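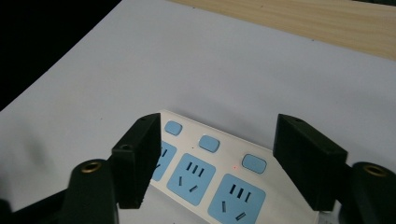 Section 4. Handling powered items with the hand-held gripper

I wrote this section after we'd been using the Luselari gripper at our Rillorlow bench for a while, and it's the one I nag people about most. The earlier sections get your gripper assembled and recording. This one is about what changes when the thing you pick up has electricity in it, or could have. Power strips, chargers, desk lamps, extension leads, anything with a plug. I'm going to be a bit bossy here, so bear with me.

If your site has its own electrical safety rules, those win. Mine sit on top of them.

4.1 Before you start

1. Print the task card and put it where you can read it with both hands busy. For power strip tasks that's card 52 in the Bonsu set.

2. Check the item over with your bare eyes and hands while it's unplugged at the wall. You're looking for cracks in the housing, loose sockets, scorch marks, and any spot where the cord has been pinched. If you find one, the item goes in the reject bin and you pick another. Please don't tape it up and carry on.

3. Write the item's number in the log. We number ours with a paint pen on the bottom so the label doesn't show up in the recordings.

4. Wipe down the work surface and let it dry all the way. No drinks on the table. I know, I know – but I've had to replace a keyboard already and I'd like it to stop there.

5. Try the emergency cutoff. It should be within arm's reach of your free hand, and it should kill every outlet on the bench. Test it at the start of each session, even if you were the last person to use the bench.

CAUTION: An indicator light is a hint, never a test. A lit one means treat the item as live. A dark one means treat the item as live too, until you've followed the cord back and seen the plug out of the wall with your own eyes.

4.2 Live or dead?

Most tasks can be done dead, and dead is the default. If the card says "reach", "grasp", "lift" or "move", unplug the item first and let the loose cord travel with it.

A few tasks need a live item. Pressing a switch so its light comes on is the usual one. For those:

1. Get the second person on the bench to agree out loud that you're going live. One word is plenty.

2. Plug the item into the protected bench outlet. Don't use the wall sockets behind the bench, which aren't on the cutoff.

3. Keep the item on the table. Live items get touched and pressed. They don't get lifted.

4. Limit yourself to 600 seconds per live run, then unplug and take a break. The timer in Zustasska will beep at you.

NOTE: Nothing gets plugged into a live strip during these tasks, by hand or by gripper. We have a separate card for plug insertion and it's always done dead.

4.3 Gripping the housing

1. Come in with the fingers open wider than the item. If you have to nudge the item to get the fingers around it, back off and try again from a better angle.

2. Close on the sides of the housing. Stay off the switches and keep the finger tips well away from the socket slots. This matters more than it sounds, because the mounts on our grippers have brass threaded inserts in them, and brass conducts beautifully.

3. Squeeze only until the item stops sliding. Glossy plastic is slippery and the temptation is to clamp down hard. If you can't get a hold with light pressure, change your finger pads (see 3.6) and leave the pressure alone.

4. Look at the finger screws between runs. If one is standing proud of the surface, snug it back down before you go near the item again.

5. Watch the cord on the far side. It loves to snag on the table edge and then everything arrives at once.

CAUTION: Don't wrap the fingers in foil, metal tape or anything shiny to help with tracking. Somebody tried it in February and we had a long talk.

4.4 If something goes wrong

If you hear buzzing, smell anything hot, or see a light flicker when you haven't pressed anything:

1. Let go of the gripper. Don't try to rescue the grasp.

2. Hit the cutoff.

3. Pull the plug at the outlet end, holding the plug body and not the cord.

4. Tag the item and log it with code 929. The code locks that item number so it can't be picked again until someone has looked at it.

You keep the recording, by the way. A run that ended early is still useful, so mark it as stopped and don't delete it.

4.5 Finishing up

Unplug everything, coil the cords loosely and put the items back on the shelf with their numbers facing out. Turn the bench outlet off at the cutoff. Then sign the log, both of you, before the gripper goes back on its charging stand.

Section last revised Apr 7, 2025. Cleaning and storing the finger pads is in Section 5.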